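Trellard: a small dataset of sanctions announcements, README

Hi! I'm Leidy Usuga, and I keep Trellard going in the evenings. It's a table of public announcements about trade and financial sanctions: who announced them, who they were aimed at, what sort of measure it was, and whether it was later widened, eased or dropped. I started it because I kept losing track of which rules were new and which were an old rule with a fresh press release on top (that happens a lot!).

Last updated Sep 2, 2018.

What you get

There are 1,736 rows, one per announcement, in a plain CSV file called trellard_main.csv. A second file, trellard_links.csv, ties announcements together when a later one changes an earlier one. If you only want to make a timeline, the main file is plenty.

Columns in the main file:
row_id: a number, never reused
announced: the day the statement went out, which may not be the day the rule kicked in
issuer: the government or body making the announcement
target_type: country, company, bank, ship or person
measure: asset freeze, trade ban, travel ban, banking limits, other
status: new, widened, eased, dropped
note: whatever I felt like adding, so please don't run anything serious on this one

Where it comes from

Everything starts with a public statement. I read it, fill in the row, and then Rozália Fülöp reads the same statement without looking at mine and fills in her own. When we disagree we talk it over, and if we still disagree the row goes in with status left blank. At the moment 117 rows are like that. I'd love to get the number down, but I'd hate to do it by guessing.
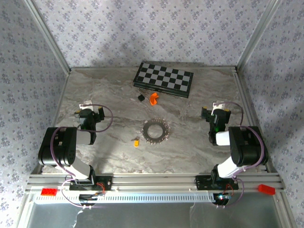 The links file is the part people write to me about, mostly because it's confusing, so let me have a go at it. Each line has a parent, a child and a relation. The relation is either "replaces" or "adds to", and for a long time I treated those as nearly the same thing, which was a mistake. Think of a folding checkerboard, closed up, black and gray squares on the outside and two layers at the edge. You've got one board, but if you count layers you get two. An announcement that adds to an older one is like that: two rows in the main file, one set of restrictions in real life. If you're counting restrictions, fold those rows together first. If you're counting announcements, leave them alone.

Using it

I load the files with Clitine, which is my own little script and lives in the tools folder. It reads both files, joins them and prints a warning if a parent is missing. You don't need it, any spreadsheet will open the CSVs fine. Just make sure your spreadsheet doesn't "help" by rewriting the dates (mine did, in April, and I spent a whole evening putting them back).

Things to watch out for

Coverage is uneven. Big announcements from large governments are well covered, and smaller ones are patchy, especially when the statement wasn't put out in English. Please don't use Trellard to say that one country sanctions more than another!

Names of companies and people are left out on purpose. This isn't a screening list, it has never been checked for that, and if you need to know whether you can do business with somebody you should go to the official lists.

The "other" measure is too baggy. Port bans, insurance limits and visa rules all ended up in there. I've re-sorted 100 of them on the Kusuma branch and 40 of those still need Rozália's second read.

Older names

If you find a link to something called Dranudance, that was the first version of this project. The row numbers don't match, so don't mix the two.

License and fixes

Use it for whatever you like, and a mention is nice. For a correction, open an issue with the row_id and a link to the statement. I'm slow in the summer but I do read them all.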